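Baird Documentary Weekend: Questions People Keep Asking

I've gone to this festival for nine years and screened submissions for it for two of them. I no longer have any role there. The official site has its own FAQ, written by people who need you to buy a pass. Mine gets updated when I'm annoyed enough.

Is it a real festival?

It has films, a printed schedule and a line outside the Tilter, so yes. If you mean the kind where distributors fly in and buy things, I've seen very little evidence of it. The program talks about "industry guests." One year I asked three people wearing the industry badge what they did. One had directed a short in the lineup, one was her producer, and the third was parking their car and had been handed the badge to get past the door.

The films can still be very good. I just wouldn't come expecting to witness a deal.

What does "award-winning" mean in the program notes?

Not much, until you know which award. There are a lot of contests out there that take an entry fee and send back a laurel graphic. When a blurb says "winner of multiple awards" and names none, I read that as information. When it names one and you can look up who sat on the jury, I give it some weight.

Should I buy the full pass?

Do the arithmetic first. The full pass covers every screening, but the schedule stacks them so that you're always missing something. With meals and walking time I have never managed more than four films in a day, and the fourth one gets the worst of me. Single tickets for the films you really want will often come out cheaper.

The pass makes sense if you like to walk out of things. I do, so I buy it, but I don't pretend I'm saving money.

Does the pass guarantee a seat?

No, and the wording on the site is slippery about it. "Priority access" means you stand in a different line. The Tilter holds 171 people, and a chunk of those seats goes to sponsors and filmmakers before either line moves. For the opening film, get there forty minutes early. For anything in the morning slot you can stroll in during the announcements.

Why does the opening film always seem so safe?

The opening night crowd includes everybody who wrote a check. In my years there the opener has been a music portrait, a nature film or a profile of a beloved local person, with one exception, a film about a cannery closing. It was followed by the shortest reception I've ever attended.

I don't think there's a conspiracy. Programmers know who is in the room. The films with teeth get played on the second afternoon, and you should plan accordingly.

Is Estíbaliz Carrasco's river film as good as everyone says?

The first hour is. "Pluleo" follows a ferry crossing through one long winter, and she has the patience to let people finish their sentences, a rare thing in this business. Then a piano shows up and starts telling you how to feel, and it doesn't leave.

The audience award it won here was decided by paper ballots handed out at the door and collected in a popcorn tub. A full house will always beat a better film with a half-full house under that system. Maybe "Pluleo" deserved it anyway. The vote can't tell us.

Are the Q&A sessions worth staying for?

Sometimes. The trouble is that almost every moderator opens with "what drew you to this subject," and by the time that's been answered there are six minutes left. The useful questions are the dull ones: who paid for it, did the people in it get to see a cut, how long was the shoot. Carmela Collado, who edits more than she directs, is the one regular guest I'd stay for regardless. Asked how much of a certain argument had been cut together from different days, she said "all of it" and reached for her water.

If you want to ask something, sit on the aisle. The microphone doesn't travel well to the middle of a row.

What about the panels?

Skip any panel with "future" in the title. I've heard the future of documentary described with total confidence every year, and the predictions don't get checked. Panels on money, contracts or archive footage are drier and you'll come out knowing something. Bring a pen.

Can I trust the sponsored films?

Read the end credits. The festival has accepted features paid for in part by the companies they're about, and the program notes haven't always said so. A film about Trundeden, the mattress people, ran in the main competition with the company's name in the "thanks" section and nowhere else. It was handsome work. It also had not a single former employee in it.

I wrote to the festival about this and got a polite reply saying that all selections are made on artistic merit. I'm sure that's sincere. I'd still like a line in the program.

Where should I stay?

Prices in Baird go up for the weekend, and the "festival rate" at the two partner hotels has been higher than the regular rate whenever I've compared them. Call the desk and ask for the normal price without mentioning films. A spare room in somebody's house is usually the better value, provided you check how far it is from downtown. "Ten minutes from the Tilter" may mean by car, with no traffic, at 6 a.m. 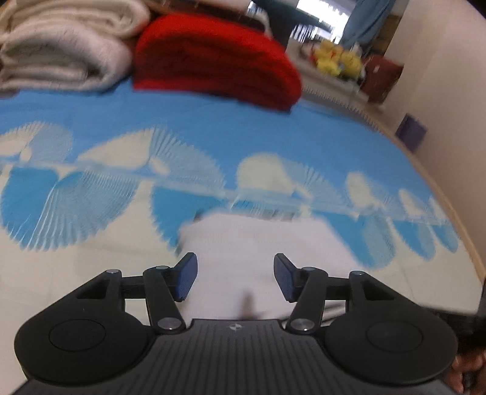 Is there anything to eat near the theater?

There's a diner, a taco window and the lobby. The diner can't seat you and feed you in the gap between two films, whatever the host says. The taco window can. The lobby sells popcorn and a sandwich I would describe as refrigerated.

Will there be celebrities?

There are rumors of celebrities. Each year a name goes around the line by the second morning, and each year the person turns out to be sending a video message. Don't pay extra for the closing gala on the strength of a rumor.

How are films actually picked?

When I was a screener, every submission got two viewers and a score sheet. That part was fair enough, if you accept that a person on their fifth film of the evening is still watching properly. Then the scores went to the programming staff, who were free to ignore them and did. At least three films I scored near the bottom were shown, and one of those I later saw again and liked, so take my complaint for what it's worth.

If you're thinking of submitting, know that the early fee is much lower than the late fee and that your odds don't change in a way anyone has ever shown me. Send the file early and make the first five minutes count.

When does the lineup come out?

December, they say. It has been January more often. Don't book anything you can't cancel until the full schedule is posted with times, and then check it again a week before you go, as films do move between screens.

Do you even like this festival?

Yes. I've missed one year, with the flu, and I was sore about it until spring.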